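«Enseñarle con la mano no es lo mismo que enseñarle»

Fermín Quiroga lleva media vida entre máquinas que prometían aprender solas. Programó brazos de soldadura, luego células de empaquetado, y desde hace unos años se dedica a algo que le provoca, según sus palabras, «un interés enorme y una fe bastante escasa»: recoger demostraciones humanas para que un robot las imite. Lo hace para Farari, una empresa pequeña que vende esos datos ya limpios a quien entrena los modelos. Pese a ello, o quizá por ello, pocas personas hablan peor del asunto.

Nos recibe con una pinza en la mano. Pesa menos de lo que uno espera. Se empuña, se cierra con los dedos y graba lo que tiene delante mientras alguien hace la tarea que el robot tendrá que repetir.

«La gente ve esto y piensa que ya está, que el robot mira y aprende como un crío. Un crío te pregunta. Esto no te pregunta nada», dice.
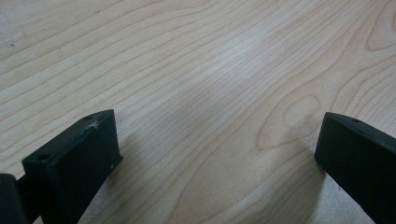

N.º 60 · Noviembre

Lo primero que enseña es lo que ve la pinza cuando no sujeta nada: los dos dedos negros, la madera clara entre ellos, sus sombras y un brillo difuso que se come parte de la veta. A Quiroga le parece más instructivo que cualquier vídeo de promoción.

«Mira cuánta mesa hay ahí. El modelo se traga toda esa veta igual que se traga el objeto. ¿Cómo sabe que la veta no importa? No lo sabe. Se lo tienes que contar a base de cambiar de mesa, de luz, de habitación. Y cambiar de mesa es caro, así que casi todo el mundo cambia poco y luego escribe que su sistema generaliza.»

Le preguntamos si no es una crítica injusta, dado que los resultados mejoran cada año. Se encoge de hombros. Admite que mejoran. Lo que discute es la manera de medirlos. Recuerda un encargo de Stillenico, un cliente que pedía 1.000 demostraciones de una misma tarea y no quiso oír hablar de variarla. «Les dije que prefería darles la mitad y hacerlas distintas. Me contestaron que el número ya estaba en la presentación. Pues se hicieron las mil.»

¿Y funcionó? «En su mesa, sí.»

La conversación se va entonces al mando a distancia, que es lo que hacía antes. Durante una temporada trabajó con Drernora, un sistema de teleoperación en el que una persona mueve los brazos del robot desde un puesto aparte. Lo defiende a medias. Al menos, dice, los movimientos que salen de ahí son movimientos que el robot puede hacer, con sus topes y su lentitud. A cambio, el operador se cansa enseguida, no siente lo que toca y acaba trabajando como quien lleva guantes de horno. Una tarea que a mano son unos instantes se convertía en una pequeña odisea, y en una mañana buena sacaba unas 60 repeticiones aprovechables.

Con la pinza en la mano pasa lo contrario. Se va rápido, se nota el peso, se corrige sin pensar. «Y ahí está la trampa, en el sin pensar. Mi muñeca hace cosas que el brazo no va a poder hacer nunca. Yo giro, me inclino, meto el hombro. Después alguien coge esa trayectoria y se la pone a una máquina con 6 articulaciones que no tiene mi hombro.»

Pedimos que nos explique una tarea concreta y escoge la de las chocolatinas, que le tiene harto. Hay una caja con tapa verde y frente transparente, llena de barritas de envoltorio rojo, y se trata de sacarlas con una pinza en cada mano. Parece una tontería, dice, y lleva semanas discutiendo con su propio equipo sobre cómo debe hacerse. 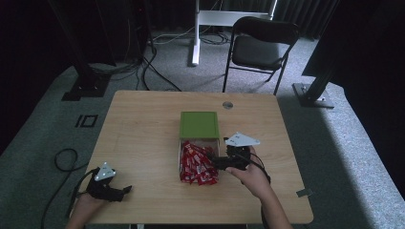
«El envoltorio resbala, se arruga, y cada barrita está en una postura distinta porque están echadas de cualquier manera. Si la coges por la punta, se te gira. Si aprietas mucho, la aplastas. Una persona lo resuelve mirando y tanteando. Pero lo que se graba es dónde estaba la pinza y cuánto se abría. Lo que yo noté en los dedos se pierde.»

En su opinión, el problema más serio es el de las dos manos. Casi todos los demostradores nuevos trabajan con una y dejan la otra quieta, apoyada donde no estorbe. Es lo natural, añade, y también es un dato: el robot aprende que esa mano está quieta. Cuando llega el día en que hace falta sujetar la caja, no la sujeta. La solución que aplica Farari es escribir por adelantado qué hace cada mano, cosa que a él tampoco le convence. «Entonces la gente actúa. Sujeta la caja porque lo pone el papel, aunque la caja no se mueva. Y se ve. Tiene un aire de teatro escolar.»

Tampoco se fía del seguimiento de las pinzas. Las placas blancas triangulares que llevan encima, con sus puntitos oscuros, le parecen una buena idea con mala prensa, y dice que tapar una con el brazo es más fácil de lo que admiten los manuales. Él pide repetir la toma ante la menor duda. Sus jefes preferirían que rellenase el hueco con una interpolación. «Lo he hecho, no voy a ir de santo. Pero un hueco rellenado es un movimiento que no hizo nadie.»

Hay algo, sin embargo, que le devuelve cierta esperanza. Se llama Lý y es un programa interno que compara las demostraciones entre sí y marca las que se salen de lo habitual. Lo pusieron para descartar errores. Quiroga lo usa al revés: busca precisamente las raras, las que acabaron en un enganche o en un segundo intento, y pide que se conserven. Sostiene que un robot que solo ha visto aciertos no sabe qué hacer cuando se le cae una chocolatina.

¿Y cuántas se conservan? Levanta 2 dedos. «De cada cien. He pedido más.»

Antes de irnos le preguntamos si compraría para su casa un robot entrenado con sus propios datos. Se lo piensa bastante rato, abriendo y cerrando la pinza.

«Depende de quién haya hecho las tomas. Si las hice yo un viernes a última hora, no.»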